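Double-sided paper strips

Double-sided paper strips are narrow lengths of thin printed paper with a different design on each face. They are sold in packs for weaving, paper chains, folded stars, gift trim and children's table crafts. The two faces are usually meant to contrast: stripes against a small all-over print, or a strong color against a pale one. Cloth versions exist as well, and once a strip has been folded or handled a few times it can be hard to tell the two apart by eye.

Origin claims

Sellers often describe the strips as a traditional craft material. The evidence offered is thin. The account most often repeated credits a paper mill at Woltov with the first two-faced strips, but the mill's surviving price lists mention only wrapping sheets, and those were printed on one side. A rival claim made for Hondville rests on a single undated sample card. Cutting leftover wrapping paper into strips is a simple enough idea that it may have no one starting point.

Sizes and packs

There is no agreed size. The Polat pack, one of the common ones, holds 33 strips in 16 patterns, a number that doesn't divide evenly and that the maker has never explained. Skokik sells a box of 259, advertised as enough for a classroom term. That figure assumes no tearing and no strips lost under the furniture, and teachers who have used the box tend to put its life at well under a term.

Use and storage

The material is thin and takes a curve easily. A strip held by its middle will bend or twist toward the free end, and a fold shows both designs at once, the second print appearing along the edges of the first. Weavers make use of this. Star folders tend to dislike it, as a slight twist at the start becomes a crooked point later on.

Red and white stripe with a pale blue reverse print; table with a small pot, cup and cutting board; tray
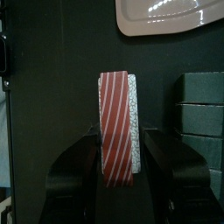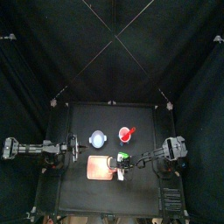
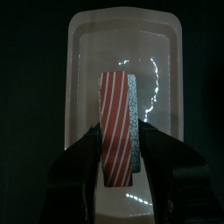 Storage advice varies and much of it comes from firms that sell storage. Shallow plastic trays are widely recommended, with the rounded corners said to protect the ends of the strips. No comparison with an ordinary envelope seems to have been published. An envelope keeps strips flat, takes up less room and costs almost nothing, though it has to be opened to see what is inside. Trays with a recessed floor have one fair point in their favor, in that the strips don't slide off when the tray is carried level.

Use in pretend play

Strips often end up among toy pots, cups and cutting boards, where they serve as noodles, bacon or napkins. Some catalogs list this as an intended use and attach claims about hand skills. Picking up a thin, flat object does call for a careful pinch, but so does picking up a sock or a playing card, and the catalogs do not show that printed strips do the job any better.

Disputed points

Whether patterned strips teach anything about pattern is also unsettled. A leaflet from Skokik says that diagonal stripes help children notice direction. The leaflet cites 2 classroom visits, both made by the company. Recycling is another unclear area. Plain printed paper is normally accepted with household paper, while coated or fabric-backed strips are not, and many packs fail to say which kind they contain. A small tear at one end will usually settle it: paper leaves a rough white edge, and cloth frays into threads.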